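Home | Kids | How Stuff Gets Made | Clothes | Ask Us

Filed under: Fashion for Beginners, ages 8–11

How does a dress get from a drawing to a store?

Look at the shirt you have on. Somebody drew that. Maybe a year ago, maybe longer. Then a whole lot of people had to do a whole lot of stuff. Quick tour!

First, the sketch. A designer draws loads of ideas. Most get thrown out. Usha Gounder runs a small label called Padirwood and she drew 70 dresses last winter. She kept eight. Ouch.

A sketch can't be sewn though. It's flat, and people aren't. So next comes the pattern maker. Patterns are big paper shapes, one for each piece of the dress – front, back, sleeves, pockets if you're lucky. A bit like a jigsaw puzzle that wraps around you.

Then the test dress. It's made in cheap plain cotton and it's called a toile (say "twahl") or a muslin. Looks kind of like a ghost costume. A fit model puts it on and everybody stares at it. Too tight in the arms? Pin it. Too long? Chop. Back to the paper pattern, fix that, sew another one. Sometimes they do this four or five times.

Now the good fabric. Padirwood buys from a mill called Somboon, and Kulap Petchrat is the person there who mixes the dyes. She dyes a little square of cloth first and sends it over. If Usha says yes, they dye the whole roll. If she says "hmm, more green" Kulap starts again.

Then a sample. That's the first real dress in the real fabric, and it's teh one that goes in the fashion show. Shows happen about half a year early! Spring clothes get shown in the fall, so stores have time to order.

Stores order, and the factory gets busy. Lots of layers of fabric get stacked up and cut all at once with a big blade. One store, Standis, ordered 672 dresses. Others wanted 800 more between them. Each person on the sewing line does one job, over and over. One does zippers. One does hems. Somebody does only collars, all day long.

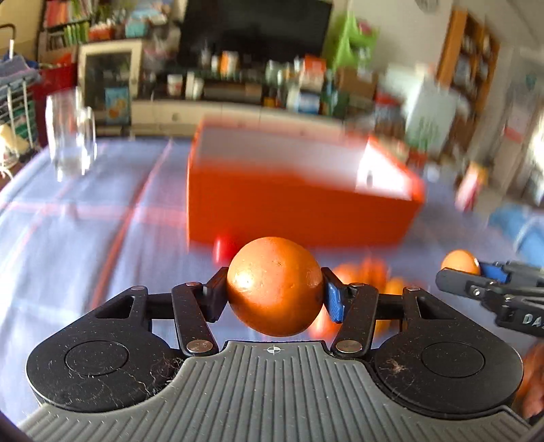

After sewing comes checking. Loose threads, missing buttons, wonky seams – all get sent back. Then ironing, tags, bags, boxes. Trucks and ships. And then its hanging on a rail with a price on it.

Why does the price seem so big? The money gets split up. Some for the fabric, some for the people sewing, some for shipping, some for the store's rent and lights. The designer gets a slice too, often smaller than you'd think.

Try it: draw one T-shirt. Now draw every flat piece you'd need to cut out to make it. How many did you get?

More in How Stuff Gets Made
- Why do jeans have that tiny pocket?
- Who invented the zipper?
- What is a fashion week, and why is it longer than a week?
- Buttons: left side or right side?
- How shoes get their sizes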